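The long life of a cutting table

There was a time when every high street in Drokbridge had somewhere to buy cloth by the yard, and my grandmother knew which shop was honest with its measuring and which one pulled the fabric a little tight along the brass rule. I still have her shears, which have been sharpened so often that they close with a whisper, and I take them out each February when I start thinking about summer frocks (far too early, I know, but there we are).

Home sewing has been creeping back for years. The evening class I joined at Plisel Hall had nine of us round one long table, and by spring there was a waiting list of nearly 30. Most came wanting to take up a hem and stayed for something grander — a lined coat, in one brave case.

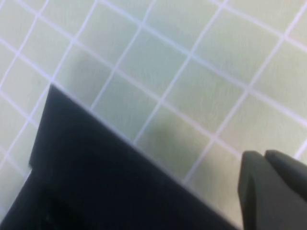 White lines on a grey-green surface: squares are a dressmaker's best friend.

What I learned there, slowly and with a good deal of unpicking, is that the sewing is the quick part. The hours go on pressing, pinning and laying out, and on finding the straight grain before you so much as pick up the scissors. My first skirt took three evenings to cut and one to stitch, and it still hung beautifully after 100 washes or so it felt. I wore it to the class supper, with the hem let down an inch and a new button at the back.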